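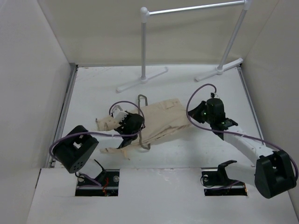

Beige trousers and the grey wire hanger, rack at the back.

August 15, 2022

Trousers again! I've been putting this page off, mostly because I still can't decide what I'd call hung properly. Over the bar of the hanger with the legs level, says Tiina, and she'd like the waistband flat too. I'd settle for them staying off the floor.
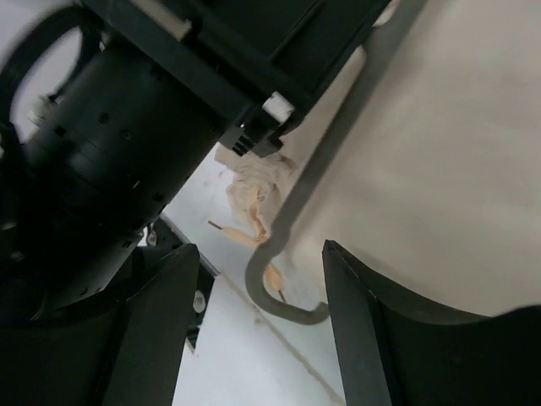
Boyang wants us to stick to wire hangers for the whole of the Drelwood list and leave the thick ones until we've got through it. Fine by me — the thin ones slide under cloth much more easily, though they do bend if you lean on them. I've put 5 spare ones in the drawer under the window.

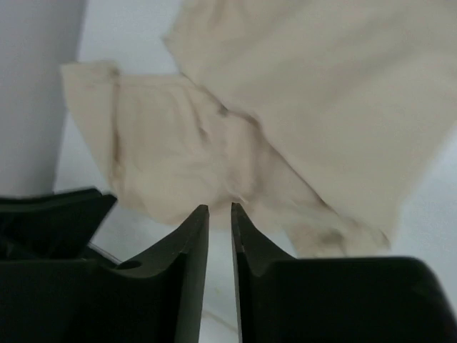 Folding before hanging is the bit I keep changing my mind about. My own habit at home is leg on leg, seams together, then over. With beige cloth on a white top it's easy to lose track of which layer is which, and I end up looking for the shadow along the diagonal fold, with the smooth panel on one side and the rumpled part on the other. Would a darker pair be kinder on the eyes? Must ask Tiina if the Lockwood box has any. 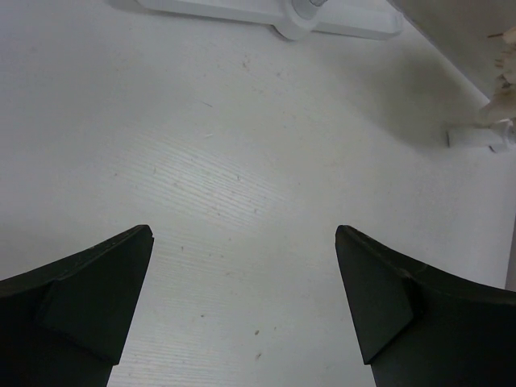 Other bits: the notes from June stop at garment 464, so start the new sheet at 465 and please keep shirts and trousers on separate pages (Boyang, I mean you). Seven clothes pegs still to come from Grumeck. Iron needs descaling before anyone does the linen.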